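Wooden boards: oiling, flattening and fixing down

Last revised 2019-05-16

These notes cover boards made of solid wood, whether for the kitchen or the workshop. They don't apply to bamboo, to boards with a plastic core or to anything sold with a varnished face.

## Washing

Wash both faces every time, even if only one has been used. A board wetted on one face swells on that face and cups, and the cupping gets a little worse with each wash until the board rocks on the worktop. Use hot water, washing-up liquid and a stiff brush, working along the grain. Rinse, wipe off the surplus with a cloth and stand the board on its long edge with air on both sides.

Do not dry a board flat, on a radiator or in direct sun. Do not leave it in the sink. A dishwasher will open the glue lines on most boards within a few cycles.

## Smells and stains

Onion and garlic come out with coarse salt and half a lemon. Scatter the salt, scrub with the cut side of the lemon, leave for ten minutes and rinse. Beetroot and turmeric fade without vanishing. A paste of bicarbonate of soda and water lifts most of the colour, but it also dulls the surface, so oil the board again afterwards.

Black marks are usually iron. They come from a wet tin or a carbon steel knife left on the wood overnight. Oxalic acid will remove them from workshop boards. I don't use it on anything that touches food; sanding is slower and leaves nothing behind.

## Oiling

Food-grade mineral oil is the simplest choice. It never goes rancid and it never hardens, so it has to be renewed. Cooking oils turn sticky and should be kept off the wood altogether. Raw linseed oil works but takes weeks to cure. Boiled linseed oil from the paint shelf contains metal driers and is for workshop use only.

For a new board:

1. Sand to 180 grit, wipe with a damp cloth to raise the grain, let it dry and sand again lightly.
2. Warm the oil by standing the bottle in hot water.
3. Flood both faces and all four edges. End grain takes several times as much as the faces.
4. Leave overnight on two battens.
5. Wipe off whatever is left on the surface.
6. Repeat until the end grain stops taking oil.

After that, once a month is enough for a board in daily use. The water test is reliable: if a few drops stand up in beads, leave the board alone. If they spread and darken the wood, oil it.

Oily rags from linseed or any other drying oil can catch fire on their own. Lay them out flat outdoors until stiff, then bin them. Mineral oil doesn't behave this way, but the habit costs nothing.

## Board wax

Wax over oil gives a surface that sheds water for longer. Melt one part beeswax into four parts mineral oil by weight, in a jar standing in a pan of simmering water. With 100 g of oil that means 25 g of wax, enough to fill a small shoe-polish tin. Rub it on thinly, wait an hour and buff. A thick coat stays tacky and collects crumbs.

Ekodden sell a ready-made board wax in tins. It is harder than the home-made kind and needs warming before it will spread — fine in June, tiresome in winter.

## Reading the grain before you flatten

Most flat boards are glued up from strips. Each strip came from a different piece of timber, or a different part of the same piece, and the grain may rise in one direction in one strip and the opposite direction in its neighbour. A hand plane that cuts cleanly on the first will tear the second. Swirling figure is worse, as the direction reverses within a few millimetres.

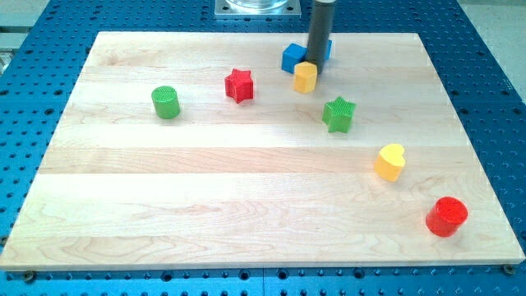 *Maple board glued up from strips, with darker swirling grain in places.*

On a board with swirling grain, use a card scraper or a sander and leave the plane on the shelf. If you must plane, set the iron very fine, wet the surface with a little white spirit and skew the plane as you push.

To find the high spots, lay a steel rule across the board on edge and look for light underneath. Check along the length, across the width and on both diagonals. Scribble over the whole face with a soft pencil, sand with 80 grit on a flat block and stop when the last of the pencil has gone. Go on through 120 and 180. Beyond 180 there is no gain on a cutting surface.

A board that has cupped by 3 mm or less can often be persuaded back without sanding. Lay a damp towel on the worktop, put the board on it hollow side down and leave it for a few hours, checking often. Once it is level, stand it on edge to dry.

## Fixing a board down

A board used as a bench top or an assembly surface is better fixed than loose. Solid wood moves across the grain with the seasons, so it should never be held tightly at both long sides.

- Drill round holes along one side, and slots running across the grain along the other.
- Countersink deep enough for the screw heads to sit below the surface.
- Put a washer under each head in a slot. Tighten until it grips, then back off a quarter turn.
- Wax the threads. Candle stubs do well.
- Use stainless or brass screws wherever the board will be washed. Plain steel stains the wood around the hole.

Femi Adeyemi wrote to point out that a strip of non-slip matting under the board does the same job where drilling isn't wanted. I agree for light work. It won't stand up to a mallet.

## Opened glue lines

A hairline gap can be closed if it is clean. Work waterproof PVA in with a strip of paper, clamp lightly and wipe off the squeeze-out with a damp cloth. Leave for a full day before washing. An older gap with grease in it won't hold glue. Saw along the line, plane both edges and join them again, accepting that the board will be a few millimetres narrower.

If the board has split through the end grain and the crack runs more than a third of its length, cut it down into two smaller boards or use it for offcuts.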